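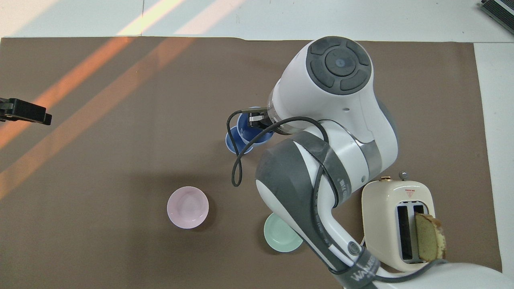
Daranee Jaidee

Scheduling a kitchen when everything has to be ready at once

I taught production scheduling at Lilstead for 16 years and cooked for a family through all of it. Most of what I know about running a big meal came from the course notes. These are the parts I still use.

Find the bottleneck first

Every kitchen has one piece of equipment that everything waits for. In a holiday meal it is usually the oven. Write down each dish that needs it, with its time and temperature, before you plan anything else. If the oven hours add up to more than you have, move a dish to the stovetop or cook it the day before. Chopping faster will not help, as the chopped vegetables will only sit and wait.

Work backward from the serving time

Put the serving time at the bottom of a sheet of paper. Above it write the last thing to be done, then the thing before that, and keep going until you reach the top. Leave 24 minutes of slack in the whole plan and keep it in one block near the end. Small cushions after each step get used up whether you need them or not.

Two people, one sink

If you have a helper, split the work by place. One person takes the stove and the other takes the board and the sink. Splitting by dish sends both of you to the faucet at the same moment. Wash the large pots as soon as they are emptied, and leave the glasses for later.

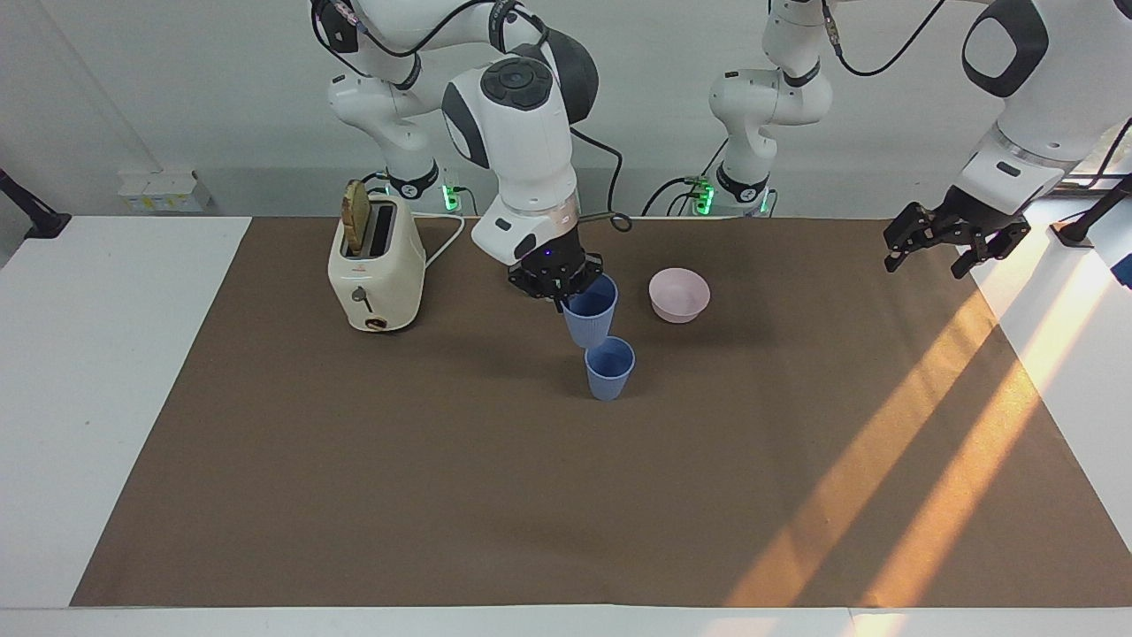 Short jobs go first

When several jobs are waiting and none is urgent, do the shortest one first. The average wait comes down and the counter clears. The exception is anything that runs by itself once started, such as beans, stock or bread dough. Start those before the short jobs, however long they take.

Restocking with 2 containers

For flour, rice, sugar and dish soap, keep two containers of each. Use from the first. When it is empty, the item goes on the shopping list and you open the second. You never have to measure or guess. For slow items like baking powder one container is enough, with the date of opening written on the lid in pencil.

Keep the sheet

After the meal, write the real times next to the planned ones and put the paper in a drawer. My October sheets from past years are the only reason I know that my squash takes longer than the recipe claims.

Last revised 31/08/2018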